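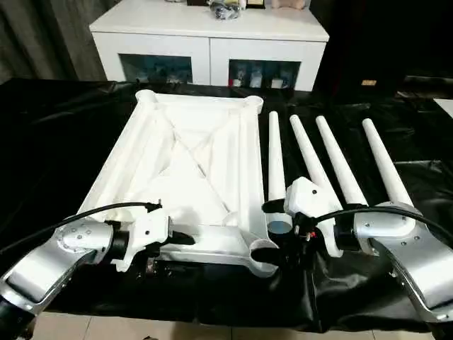

Skavholm Mail forum > Rules and folders

Rule moves messages but they stay unread in the old folder

nostau_user
February 13, 2023
Hello. I use Skavholm Mail with the Sonduvari plugin. I made a rule which moves all invoices to a folder "Bills". The messages are moved, but the counter on the Inbox still shows 93 unread. If I open the Inbox, I see only 11 messages and all of them are read. Which number is the correct one?

pelmet
The 11 is correct. The counter is stored separately. Right-click the Inbox, choose Properties, then Repair Folder.

nostau_user
Thank you. I have done it and the counter went to 80. After restart it is 93 again.

kettle_b
Repair will not help while the plugin is on. Sonduvari writes its own counter. Turn it off, repair, turn it on.

pelmet
I don't agree with this. I have had the plugin since August and my counters are fine. More likely there are 2 rules doing the same move. Please look under Tools, Message Rules.

kettle_b
Do you have IMAP or POP? With POP I also never saw it.

pelmet
POP. All right, that can be the difference, but I would still check the rules first.

nostau_user
I have IMAP. There was also an old rule, "Hrubý invoices", which I forgot. I deleted it and repaired the folder with the plugin turned off. Now the counter shows 11 unread, although these messages are read. I selected them all and pressed "Mark as read", and it is gone.

kettle_b
Please write again if it comes back after the next restart.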